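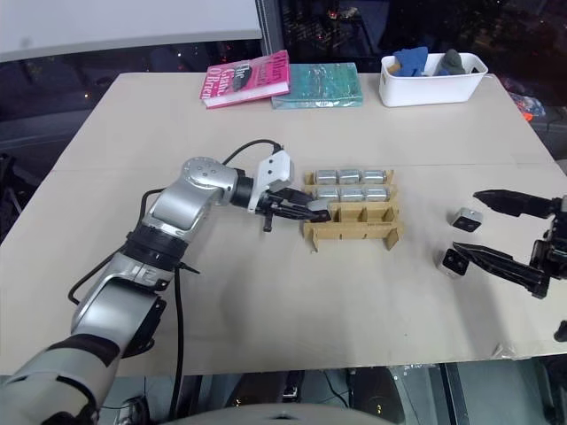 February, packing bench, started 8:40. Job is the inserts for the small metal cubes going to Candarell. They want the cubes sent in open cardboard trays with dividers, one cube to a slot, and no foam. Vlastimil Bednárik cut the first dividers on the old setting and they came out tight, so this morning was mostly about fit. I'm filling from the rear row forward. With the back two rows in and the front row still empty, the partitions stay upright and the cubes sit snug between them, as they should. Filling front first on the last batch pushed the cross strips back, and I had to pull everything out again.

Tray stock: the tan board from Procházka. Lot label says 651. The previous lot was 676 and the score lines on it were deeper, so the rails folded sharper and the tray sat flatter. On 651 I have to run the bone folder along each bottom rail before assembly or the tray rocks when you press on a corner. It adds a bit of time per tray. Not worth sending the lot back, but I'd like to go back to the deeper score when we reorder. Matúš has the old drawing.

Surface marks. The brushed faces pick up marks from cardboard dust if the cube is slid down the divider. It wipes off with a dry cloth but leaves a dull patch that shows under the lamp. Lowering the cube straight down is fine. Blow out each tray before loading. I did 20 trays without blowing them out and then went back over them, and 2 had to be unloaded and wiped.

Orientation: the order sheet says nothing on which way the holes should face. Asked Lautaro Garrido, he is checking with Candarell. Until he hears, I'm keeping the faces with holes pointing the same way within a tray, and if they want it different we turn them at the end. Please don't mix them in the meantime.

10:15. Tried the divider glue from Fillerex on the spare strips. It holds, but it squeezes out at the crossings and stays tacky longer than I want near brushed metal. Going back to plain slotted crossings with no glue. They are stiff enough once the tray is full. A half-filled tray shouldn't be carried by one side, the strips lift.

11:30. Dorin Vlad brought the lids over. They close, but the lid rubs on the top edge of the center strip. Trimmed one strip down by a hair with the steel rule and the lid dropped on cleanly. Need to change this on the cutting file and not by hand for the whole run. Left the trimmed strip in the envelope taped inside the cover of this notebook, marked with a T.

Still open:

- hole orientation, waiting on Lautaro
- strip height, Vlastimil to change the cutting file
- ask Miloslav Bartoš whether the Hendeo cartons take two layers of trays with lids on, or whether we need a sheet of board between layers
- new blade for the slot cutter, the current one is fraying the board at the bottom of each slot

Stopped loading at noon. Loaded trays are on the second shelf with lids resting on top, not pressed down.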